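February 2019, studio notebook, mural + paint bench

Wall primed, second coat on. Took longer than quoted because the render on the laneway side drinks everything you put on it. Two coats of the Draltis masonry sealer and it still looked patchy near the downpipe. Going to live with it, the bottom metre is all dark fill anyway.

Colour notes before I lose them:

- background grey is the Draltis mid, cut 3:1 with white. NOT the warm one. Warm one went greenish beside the orange.
- orange outline, Skistetti can, soft cap. Skinny cap spat on the first metre, went over it.
- the deep blue is Jestel and it's a different blue to the last batch. Same label, same code. Held the two test cards side by side in the shade and the new one is redder. Chelsea says she can't see it. I can see it.

Rang the Skistetti rep about the cans that lost pressure. He wants the batch numbers off the base. Wrote them on the lid of the cap box, don't chuck the lid.

**Scale-up.** Tried the doodle grid again instead of the projector. Scribbled over the whole wall in chalk marker, numbers, squiggles, bits of song lyrics, then photographed it and dropped the sketch over the top on the tablet. Much faster than squaring up. Only trouble was the far right end where I'd got lazy and made the marks too alike, so lost my place twice and drew the wing of the magpie a good hand too low. Fixed. Next time different marks every metre, use letters down that end.

Chelsea Yeoman doing the lettering, me doing birds and the background. Her letters are tighter than the sketch, she's closed up the gap between the second and third so the drop shadow runs straight through. Looks better. Means my tail feathers have to come round the outside of the last letter now, which I'm less happy about but it'll work if I keep them thin.

Cap tests on the offcut board, arm's length unless noted:

| Cap | Paint | Result |
|---|---|---|
| skinny | Skistetti orange | spits when cold, ok after a good shake |
| soft | Skistetti orange | good, bit of dust on the edges |
| fat | Jestel blue | lovely fade, eats paint |
| fat | Draltis white | runs. too close? try again further back |
| needle | Jestel blue | blocked straight away, binned |

Fades: come in from the dark side, flick out, don't stop the hand. I know this, I still stopped the hand. Three drips under the wing. Cut them back with grey once they'd gone off.

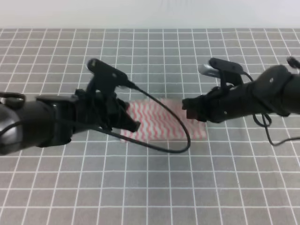 *Striped cloth on the grid table, an arm either side.*

Money stuff. Paint spend to date $2,579, and that's with the sealer in it. There are 48 cans left on the shelf counting the half ones, mostly colours we won't use on this. Whites are the worry. We go through white like nothing else and there's never enough at the end for highlights. Put another carton on the order and hold two back, tape them up, write HIGHLIGHTS on the tape.

Hennessy (the hire mob, for the scissor lift) charged $342 for the extra day. Rang to argue, no luck, the paperwork does say before noon. Book through to the end of the week next time and hand it back early if we're done. Also the lift has a dead spot in the down switch, you have to hold it and jiggle. Told them. They said they'd make a note of it.

Wind was the real problem. From lunch on it came straight up the laneway and anything finer than a soft cap was just going sideways. Masked the lower letters with drop sheets and brown tape, the tape wouldn't hold on the fresh primer, pulled a strip off near the second letter about as long as my hand. Touched up with a brush and then dusted over so the texture matches. You'd have to know where it is.

Respirator cartridges due, mine is starting to let the smell through. Chelsea's are newer. Don't share the spare set again, the seal's perished on the left.

Anti-graffiti clear coat: owner wants it, I don't love it. The last wall we did with a sacrificial coat went milky where the sprinkler hit it. Asked Draltis if theirs goes over aerosol without lifting the metallics, waiting to hear. Do a patch test on the offcut board first, over all four paints, leave it outside. Look at it again in April before we commit to anything on the big wall.

Still to do:

- [ ] second magpie, eye and beak only
- [ ] drop shadow on last two letters (CY)
- [ ] outline round the downpipe, neighbour wants the pipe left white
- [ ] batch numbers to Skistetti
- [ ] photos befroe the bins get put back
- [ ] tags. She wants hers bottom left, mine can go under the wing
- [ ] return the long ladder

Blue for the eye: use the OLD can, there's a bit left, I've marked it with a cross.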